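Goles y penalizaciones de la Liga Trurness de hockey hielo
LÉEME del conjunto de datos
Última actualización: 3 de junio de 2021

Hola, y gracias por pasarte. Llevo tres temporadas apuntando goles, asistencias y penalizaciones de la Liga Trurness, primero en una libreta y luego en una hoja de cálculo, y como cada vez me la pedía más gente he decidido ponerla por fin en un sitio público. Son 245 partidos, todos de liga regular y playoff. Los amistosos de pretemporada no están (los tengo a medias, con alineaciones que parecen escritas por un portero con el guante puesto).

Qué hay dentro

partidos.csv: una fila por partido, con fecha, local, visitante, resultado por periodos y si hubo prórroga o penaltis.
goles.csv: una fila por gol, con periodo, minuto, segundo, autor, hasta dos asistentes y situación (igualdad, superioridad, inferioridad, portería vacía).
sanciones.csv: una fila por penalización, con jugador, infracción, duración y el tiempo de juego en que empieza.
equipos.csv: los nombres cortos que uso en todo lo demás, con los nombres oficiales de cada temporada.

Todo va en UTF-8, separado por punto y coma. Sí, punto y coma, ya sé, pero mi programa de hojas de cálculo es así de suyo y a estas alturas no voy a pelearme con él. 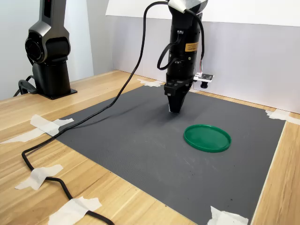 Sobre los nombres de los equipos conviene avisar de una cosa. Sekow jugó la primera temporada como Sekow Hielo y desde la segunda aparece como Sekow a secas, y en las actas conviven las dos formas incluso dentro del mismo mes. En mis ficheros siempre es SEK. Drellmont es DRE y Kokkinos es KOK, y el resto lo tenéis en equipos.csv. Si cruzáis esto con las clasificaciones que circulan por ahí, usad el código corto y os ahorráis un buen rato.

De dónde salen los datos

La base son las actas de los partidos, que los clubes cuelgan en PDF cuando se acuerdan. Las paso a mano. Cuando el acta no se lee, o falta, tiro del vídeo de la retransmisión, y cuando tampoco hay vídeo pregunto. Chaltu Tufa, que lleva la mesa en los partidos de casa de Drellmont, me ha resuelto un montón de dorsales imposibles, y Archie Ritchie me pasó sus propias notas de la primera temporada de Kokkinos, que son mejores que las mías y me dan bastante envidia.

La columna fuente dice de dónde viene cada fila: acta, video o notas. Si vais a hacer algo serio con los tiempos de gol, yo me quedaría solo con acta y video. Las notas redondean al minuto casi siempre, y en esas filas el segundo va vacío.

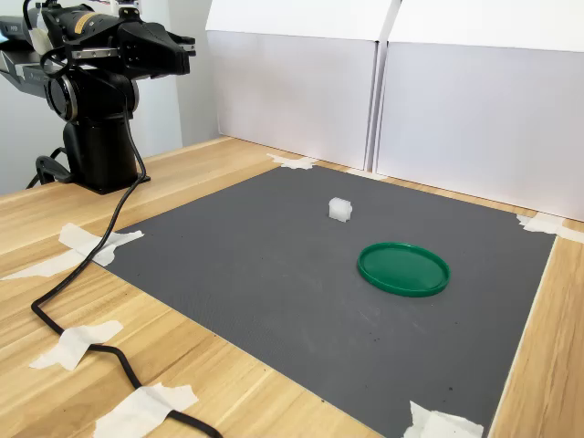 Las filas dudosas merecen explicación aparte porque son las que más correos me traen. Un gol es dudoso cuando el acta y el vídeo no coinciden en el autor o en la asistencia: un desvío delante de portería, un rebote en el patín de un defensa, esas cosas. En el CSV lo veréis en la columna revisar, con un 1. En la hoja de cálculo original esas mismas filas van pintadas de un amarillo anaranjado, muy parecido al de la etiqueta pequeña que lleva el brazo detrás de la pinza, así que si abrís la hoja saltan a la vista enseguida. Por defecto mantengo lo que dice el acta, aunque a mí el vídeo me convenza de otra cosa – la liga reparte los trofeos con el acta y quiero que mis totales cuadren con los suyos.

Cómo cuento las cosas

Superioridad: el gol cuenta como tal si el equipo que marca tiene más jugadores de pista en el momento en que entra el disco. Con las penalizaciones recién cumplidas y el jugador todavía saliendo del banquillo, lo pongo como igualdad.

Portería vacía: solo si el portero ya había salido del hielo. Los goles con el portero a medio camino (hay uno precioso de Sekow contra Kokkinos en diciembre, en la segunda temporada, buscadlo) van como gol normal.

Penaltis de desempate: no hay filas en goles.csv. El ganador de la tanda suma un gol en el resultado final de partidos.csv y ya está, por eso la suma de goles de un jugador nunca incluye la tanda.

Sanciones dobles: las parto en dos filas seguidas con la misma infracción. Es feo pero facilita mucho calcular los minutos.

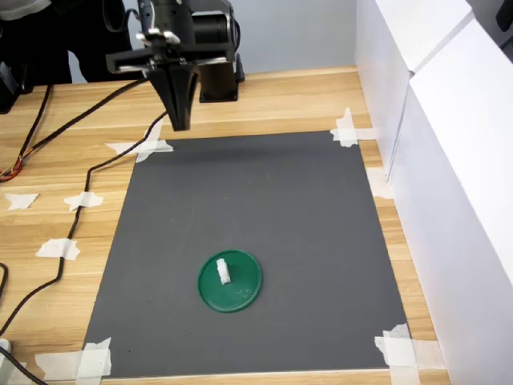
Limitaciones conocidas

No hay tiros a puerta. Algunas actas los traen y otras no, y los criterios cambian tanto de una pista a otra que preferí no meterlos. Tampoco hay paradas, claro.

De la primera temporada faltan las asistencias en bastantes partidos. Una asistencia vacía ahí significa que no lo sé, mientras que en las otras dos temporadas significa que no la hubo. Si hacéis una lista de máximos asistentes, por favor, empezad en la segunda.

Los árbitros no aparecen, a propósito. Me lo han pedido y sigo diciendo que no.
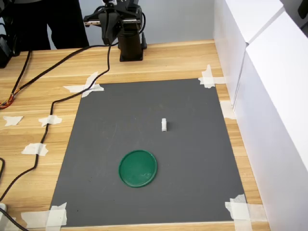

Brazo negro al fondo de la mesa y tapete gris oscuro con las esquinas sujetas con cinta blanca.

Uso y correcciones

Podéis usarlo para lo que queráis, incluidas las discusiones de bar, citando de dónde sale. Si encontráis un error, mandadme el código del partido, el minuto y, si puede ser, el enlace al vídeo con el momento exacto. Las correcciones entran cuando tengo un rato y quedan apuntadas en cambios.txt con el nombre de quien avisó (o sin él, si me lo decís).

Pendiente para la próxima versión: los playoffs con su ronda en una columna separada, las fechas aplazadas y, si consigo las actas de una vez, la pretemporada de Drellmont.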